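March
By Yi-an Yeo

Most of you have heard by now that Jatham wants a robot to take over the board handling on the Tambunan line. Teaching it is the slow part. An operator works the two arms by remote control, does the job from start to finish, resets everything and does it again. By Friday the count stood at 484 recorded runs, with a target of 2204 before anybody trains a model on them.

I sat in for a morning. Noel Samonte had the controls and he is good at it, but a job our assemblers do while talking about lunch took him most of a coffee. Doaa Lamrani threw out a fair share of the runs afterward for hesitating too long over the wires.
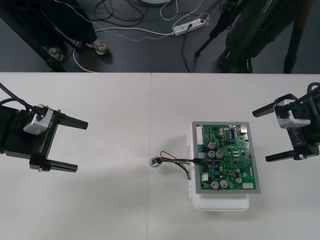
Wikport Plant – Test & Assembly Group

The wires are my main doubt. A green board on a white tray stays put. A short harness with a little metal connector on the end lies differently every time you set it down, and two pairs of black fingers don't have much feel for it. Dindo Dimaculangan says more runs will cover that. Maybe so. We were told the same about the labeling cell, and that one still has a stool next to it.

Lilla Kocsis is asking for operators to share the remaining sessions, two hours each, mornings only. Put your name down with her if you're curious. I'd like to see a week of unassisted work before we move a single bench.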